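The Jewelry Box Gets a Turn

I said last month I'd do the closets next, and then I looked at the closets and decided the jewelry could go first! It had been living in three different drawers and one coat pocket, so I dumped all of it on the bed one morning in May and got going. 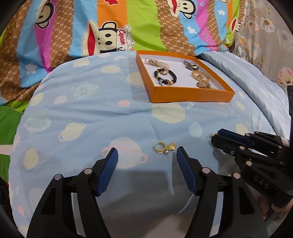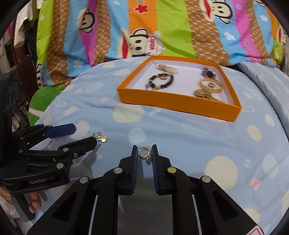 Sorting on the bed, with the orange box as home base.

From the editor of the Prandale Neighbors newsletter

First thing I'll tell you is do it on a bed. I used to do this at the kitchen table and little earrings would roll off and head straight for the heating vent. A comforter grabs them (mine has planets on it, and the blanket behind is the one with the monkeys and the Captain hat, which I will never give up).

The box is just an orange one with a white inside that I'd saved from something. I have a shelf full of saved boxes, don't ask. I like the white lining a lot because you can spot a tiny gold thing against it. Bracelets went in first, the dark beaded one and its friends, since they're big and they stay where you put them. Earrings I left for last. The little gold ones with charms hang on to everything, chains most of all, and if you toss them in together you'll be picking at knots until supper.

For knots I lay the chain flat and work at it with two pins and a drop of baby oil. One of mine took 14 minutes, and I was pretty proud of that!

I went over to Hastico afterward to look at their divided trays. Very nice trays, but 68 dollars for a tray?? I came home and cut up an egg carton. It fits fine in the drawer and the single earrings have a cup of their own while I wait for their partners to show up.

If you've got pieces you don't wear, the swap table at Lultham Hall is back later this month, and it closes at 3, so come early. Closets next time. Probably.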